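# Cledar (robô doméstico de construção)

O **Cledar** é um pequeno robô de separação de peças de montar, pensado para ser construído em casa ou numa oficina partilhada, com ferramentas simples e sem pressa nenhuma.
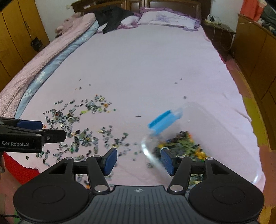 O projeto nasceu na oficina partilhada Romitz, onde um grupo de entusiastas queria resolver um problema que qualquer família com caixas de blocos de encaixe conhece bem: ao fim de alguns anos, os conjuntos misturam-se todos, e encontrar uma determinada peça cinzenta no meio de centenas de outras peças cinzentas pode ocupar uma tarde inteira. A primeira versão foi mostrada aos frequentadores da oficina em janeiro, ainda sem cobertura e com os fios à vista, e desde então tem sido copiada, modificada e melhorada por muita gente, quase sempre em quartos, garagens e mesas de cozinha.

## Nome

O nome Cledar vem de uma etiqueta antiga colada na gaveta onde se guardaram os primeiros motores, e ficou. A placa de controlo chama-se Lục, palavra vietnamita para «verde», e o nome foi escolhido porque o verde foi a primeira cor que o sensor conseguiu reconhecer com segurança. Nos textos mais antigos do projeto encontra-se também a grafia «Luc», sem o sinal por baixo da vogal.

## Estrutura

A estrutura compõe-se de uma base de contraplacado com 400 mm de comprimento e 300 mm de largura, um tapete estreito, um funil de entrada e um braço curto que empurra cada peça para o compartimento que lhe cabe. São 12 compartimentos na versão mais comum, embora haja quem prefira menos e agrupe, por exemplo, o preto com o cinzento-escuro - uma escolha sensata, diga-se, porque à luz de um candeeiro amarelado os dois tons enganam tanto o sensor como as pessoas.

O funil é a parte que mais paciência pede. Se a inclinação for pouca, as peças param a meio caminho; se for demasiada, caem em cachos e passam duas ou três ao mesmo tempo diante do sensor. As instruções recomendam que se comece com uma inclinação suave e que se vá subindo a traseira com calços de cartão, experimentando de cada vez com um punhado de peças variadas, das redondas às compridas e finas.

## Preparação das peças

Antes de alimentar o robô convém espalhar as peças sobre uma superfície lisa, e um lençol esticado serve muito bem: as mais pequenas não rolam para longe e, no final, basta levantar as pontas do tecido para juntar tudo outra vez. Costuma fazer-se uma primeira passagem grosseira, em montes soltos, retirando os blocos grandes e tudo o que não seja peça de montar (elásticos, moedas, o inevitável botão de camisa). Uma caixa de plástico transparente ao lado ajuda bastante, pois vê-se de fora o que ainda falta tratar.

As peças que estejam encaixadas umas nas outras devem ser separadas nesta fase. O braço do Cledar não tem força para as desencaixar, e um par de placas coladas é lido como uma peça só, em geral da cor da que ficou virada para cima.

## Controlo e calibração

A placa Lục lê a cor, compara-a com uma tabela guardada na memória e dá ao braço a ordem de se mover. A tabela suporta 4,000 leituras, o que chega e sobra para uma coleção caseira, e pode ser apagada e refeita sempre que o robô muda de divisão. Os tons mais difíceis são o verde-azeitona, o castanho e o bege, que se confundem entre si com facilidade; o laranja e o vermelho vivo raramente dão problemas.

A calibração faz-se com uma peça de cada cor, passada três vezes pelo tapete, de preferência com a mesma luz que vai ser usada durante o trabalho. Quem tiver uma janela perto fará bem em fechar o cortinado.

## Variantes

A variante mais conhecida é a **Cellanlow**, de perfil baixo, desenhada para caber debaixo de uma cama quando não está a ser usada. Troca o funil por uma gaveta inclinada e é bastante mais silenciosa, mas também mais lenta, e pede que as peças sejam colocadas à mão em pequenas quantidades. Existe ainda uma versão sem tapete, feita na Romitz para fins de ensino, em que as peças descem apenas pelo próprio peso.

## Ver também

- Tapete transportador
- Sensor de cor
- Oficina partilhada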